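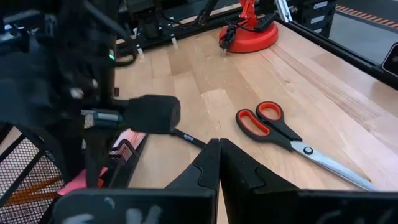
Who pays for the replacement of a failed hot water unit in a tenanted strata lot?
The owner of the lot pays, provided the unit serves that lot alone.

Strata and Tenancy Board – Repairs and Maintenance

nesma_fawzy
Thank you. The unit in question sits in a common cupboard on level 2 at Bradach, and the strata manager has advised that the cupboard is common property. Does its location alter the position?

E. Makhubela
Location is seldom decisive. Please consult the registered by-laws. Our scheme has 109 lots and the by-law assigns every unit to the lot it supplies, wherever it is installed.

hendricks_d
I must respectfully disagree. Pipework inside a common wall is ordinarily the responsibility of the owners corporation. An owner should not accept the full invoice until the plumber has itemised the work.

E. Makhubela
Pipework, yes. The original enquiry concerned the unit.

hendricks_d
The two are commonly billed together – hence my caution.

nesma_fawzy
The quotation does combine them. I shall request separate figures and write to the strata manager before the January meeting.

RalucaO
Kindly ensure the tenant is notified in writing as well. Ours went without hot water for 40 hours while the parties corresponded.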